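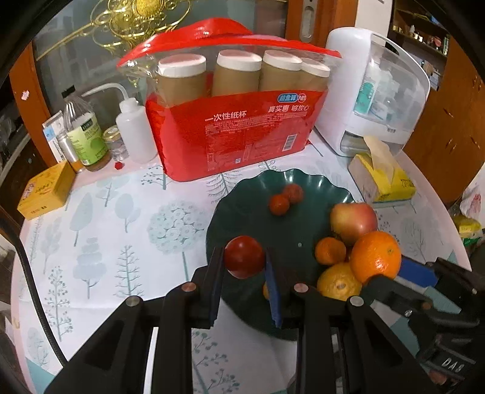 Handheld and controller tips, kitchen table edition

Quick ones this week, got a shift at 2.

Sticky buttons. Power off first. Cotton bud, tiny bit of isopropyl, round the edge of the button while you press it in and out. Not dripping. Leave it overnight if you can stand to.

Stick drift. Recalibrate before you open anything, half the time that sorts it. If not, new module. The Gredano ones fit fine, the ribbon cable is fiddly so tweezers, and dont yank the latch, it flips up.

Screws. Egg box. One hole per side of the case, lid shut when the kettle goes on. Biljana Kelmendi wrote in to say she sticks hers to masking tape in the order they came out, which is better tbh.

Dusty vents. Soft paintbrush, then the hoover held well back. Hold the fan still with a cocktail stick or it spins like mad.

Cartridge not reading? Dry cotton bud on the contacts. No blowing, yes I know we all did it.

Battery going in a drawer for months: leave it at 38 to 44 per cent, top up in February or whenever you remeber.

Screen protector bubbles. Do it in the bathroom after a shower, less dust in the air. Old bank card, middle outwards.

Cable ties next time, plus Jarmo's dock shelf. Send me yours by Friday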